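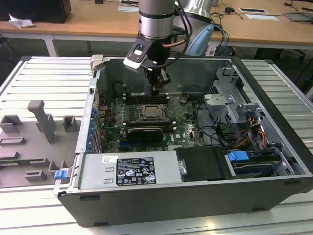

Urszula Laskowska would keep every one of them if the storeroom allowed it. The office desktop, in her view, was the last household machine that could be opened, understood and put back together by its owner, and she regards its slow departure from Canadian workplaces as a loss that has gone largely unrecorded.

Her position is shared by a growing number of institutions. Grasier, the equipment recovery centre where she teaches, received 2,659 desktop computers in its last program year, the greater part of them retired from schools, clinics and municipal offices. Each is laid on its side, opened and assessed before any decision is made about its future.

The interior of such a machine rewards attention. Manufacturers of business desktops gave considerable thought to the technician, and colour was the usual means of instruction. In the Dell on the bench, blue marks the expansion-slot clips along the rear wall, the release latch at the front edge and the handle of the drive carrier. The memory slots have white latches at their ends. With the cooler off, the silver processor lies exposed in its socket near the centre of the green board.

Memory is commonly the first component to be considered. Modules are inexpensive, and an increase in capacity may return an older computer to useful service in a library or a community classroom. Grasier's written procedure requires that power be disconnected, that the technician be grounded, and that modules be handled by their edges. A module should seat evenly at both ends. Force is discouraged.

The power supply is treated with greater caution. It is tested as a sealed unit and replaced if it fails, and under no circumstances is its housing opened by trainees. Yae Wada, whose bench manual is used throughout the centre, devotes nine pages to the subject and a further two to the routing of cables, a matter on which she holds firm opinions.

Refurbished units are distributed through Sandhu, a regional lending program, for a fee of $110. Those beyond economical repair are dismantled, with steel, copper and circuit boards sorted separately. The centre's parts shelves now hold about 4,000 catalogued items, among them drive carriers and expansion clips that are no longer manufactured.

A revised edition of the manual is expected in December. It will include a longer chapter on slim graphics cards.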